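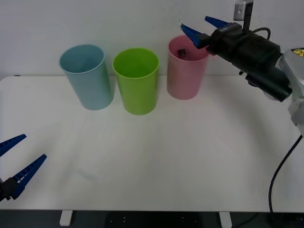

Research Updates

Skarnitz Institute / News / Research / Thread / Follow / Share

The Skarnitz Institute is pleased to share an update on Tatance, our program on teaching two-armed robots everyday table tasks by remote control. The present round of work concerns cups, small objects and bottles. A short thread follows.

Tatance is carried out jointly with the engineering group at Brarnness. The Institute is responsible for the recording of demonstrations. Brarnness is responsible for training and for the evaluation that will take place in November.

In each demonstration, a trained operator guides both arms from a separate control station. The robot's joint positions and camera views are stored together, so that the movement and what the robot saw can be studied side by side.

The current set contains 263 accepted demonstrations. The target agreed with Brarnness is 384. Recording will continue until that figure is reached, and no demonstration will be counted twice under different task names.

The table is kept deliberately plain. Three cups stand in a row at the back: light blue, green and pink. Color gives the written instruction something clear to refer to, as in "place the block in the pink cup" or "bring the bottle to the green cup."

Bottle tasks were added at the request of our partners. A bottle is taller than a block, its contents may shift as it moves, and the operator must judge its tilt through the camera views.

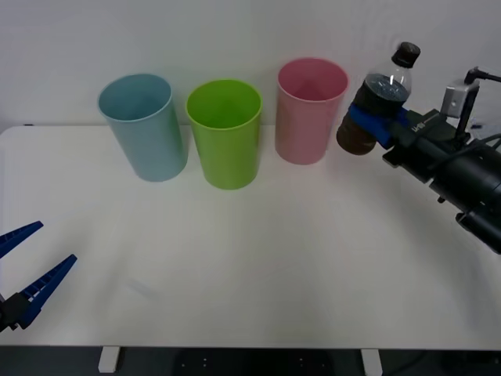 Operators are asked to approach a cup slowly and to pause before the final movement. Early recordings made without this pause were difficult to divide into steps, and 4 of the first practice sessions have been withdrawn from the set for that reason.

A demonstration in which the operator corrects a mistake is kept, provided that the task is completed. Our partners have asked specifically for such recordings. A demonstration that is abandoned is stored separately and labeled as incomplete.

Many of these tasks call for one arm only. The other arm is still recorded, including when it remains at rest. Tasks requiring both arms will be introduced in stage 2.

Recordings are reviewed with Su, the Institute's in-house playback tool. Each one is viewed in full by a person other than the operator who made it. The reviewer may accept it, return it with a note, or request a new attempt.

The written task instructions will be made available with the data. Laboratories wishing to comment on their wording before stage 2 may do so through the Tatance page on the Institute's website. Comments in languages other than English are welcome.

Comments

tablebot_fan: Will the incomplete demonstrations be released as well? We would find them useful.

Skarnitz Institute: Thank you for your question. A decision has not yet been made. It will be announced on this account.

mk_controls: Do the cups ever change order? Ours learned "the one on the right" and ignored the color completely.

gripperdiary: Same problem here. Would like to read the instruction list when it is up.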